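Notebook, fan comment study
Tuesday, June

Started 9:40. Picking up from the Begović export, which finished overnight.

Final pull from Truseo is 2,596 comments on the video where Begović tells off the people who filmed through the encore at Grurnmont. That's after removing exact duplicates and the ones that were only a link. I kept the emoji-only comments in their own file. I still think they should be coded, but the scheme has no place for them at present and I don't want to invent a category halfway through.

Reminder of what we're after, for whoever reads this next. When a singer scolds their own audience, the coverage nearly always says fans were "divided". We want to know what the comments look like when you sit down and sort them. The Ustthorpe set from last winter was mostly people agreeing with the singer and then arguing with one another about phones in general. I expected the same again and so far it's not quite the same.

Codes in use today:

AGR agrees with the singer
DEF defends the people filming
DEFL changes the subject (ticket price, sound, weather, the support act)
JOKE
PERS personal story from the show
UNC can't tell
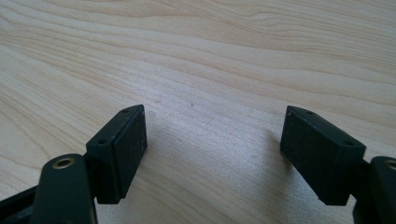 Did the first batch by hand before lunch. DEFL is much bigger than I'd guessed. A lot of people took the video as an opening to complain about the shuttle buses from the festival. I'd been treating a bus complaint as noise, but several of them say something like "I paid that much and stood in a paddock till two in the morning, I'll film what I want", which is a defence of filming with a bus in it. Coded those DEF with DEFL as the secondary. Rule added to the codebook: if the complaint is offered as a reason for filming, DEF comes first.

JOKE is giving trouble again. Half the jokes are the same one, a line from her second album turned around so that it's about phones. People who know the song will read it as affectionate. People who don't will read it as a dig. I know the song, so my coding is probably leaning one way. Marked all of these with an asterisk and didn't count them in the agreement check.

11:50. Malachy Quinlan came in and double-coded a sample with me, same rules, no talking. We agreed on 91 per cent of it, asterisked ones left out. Better than I expected considering he'd only read the codebook on the bus. Nearly all of the disagreements were PERS against AGR. Typical one: "I was at the front and couldn't see her for screens." Malachy says AGR, as it can only be taken as support. I say PERS, as she's telling us what happened to her and leaves it there. We talked it over for too long and settled on PERS first, AGR second where the story clearly backs the singer. I'm not fully happy with it. It makes the secondary code do a lot of work and the summary sheet only counts primaries.

To fix that I'll run the summary both ways, primary only and primary plus secondary, and see how much the picture changes. If AGR moves a great deal between the two, we have to say so in the write-up.

Lunch.

13:15. Timestamps. The export gives upload time in the platform's own zone and I'd forgotten this, so the curve I drew on Friday's sheet was shifted. Redrew it. The first wave still comes quickly after the video goes up, but the second bump, which I had put down to the breakfast radio interview, now lands before the interview went to air. So the interview didn't cause it. Best guess is one of the larger fan accounts reposting the clip with the start trimmed off, the part where she thanks the crew. Comments in the second bump are sharper and a good few of them ask why she "opened with an attack". She didn't, in the full version. Worth a paragraph on its own.

Need to find out exactly when the trimmed clip first turned up. Asked the archive page for it, no answer yet. If we can't pin it down I'd rather leave the claim out than write "likely" in front of it.

Also checked the transcript of the video against the audio. The auto captions have "put it away for one song" as "put it away for long", which a couple of commenters quote back at her angrily. They may have been watching with the sound off. Added a flag, CAP, for any comment quoting the wrong wording. Only 15 so far but I wasn't looking for them in the morning's batch and will need to go back through it.
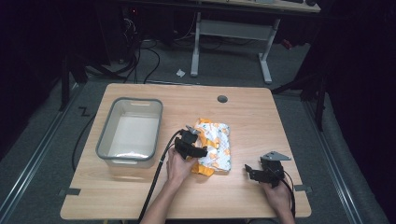 Bag and empty bin on the table.

15:30. Compared with Ustthorpe, using the new rules on a slice of the old data. Things that changed:

The Ustthorpe comments hold up fine under the DEF first rule. Hardly anyone there gave a reason for filming at all.

PERS was undercounted in the old set. I can see why, we didn't have secondary codes and were told to pick the opinion if there was one.

JOKE can't be compared. That singer's fans don't seem to have a shared line they all reach for, so the jokes are all different and mostly easy to read.

Not going to recode the whole Ustthorpe set. About three days' work by my reckoning, and the paper only leans on it in one section. Will recode the replies under the top-pinned comment and report that much.

Quick thought on the word "divided" while I have it. If you only read the top of the thread as Truseo sorts it, you do get a fight: one strong AGR, one strong DEF, on down like that. Sorted by time it's a slow pile of people saying more or less the same mild thing, with bus complaints. Anyone writing a piece on deadline is going to see the sorted version. Should take screenshots of both orders before the platform changes the layout again.

To do
Go back through the morning batch for CAP
Run summary both ways
Screenshots, both sort orders
Chase the archive page about the trimmed clip
Write up the PERS/AGR rule properly with two examples, send to Malachy
Decide about the emoji file

Stopped 17:05. Codebook saved with today's changes, old version kept in the same folder.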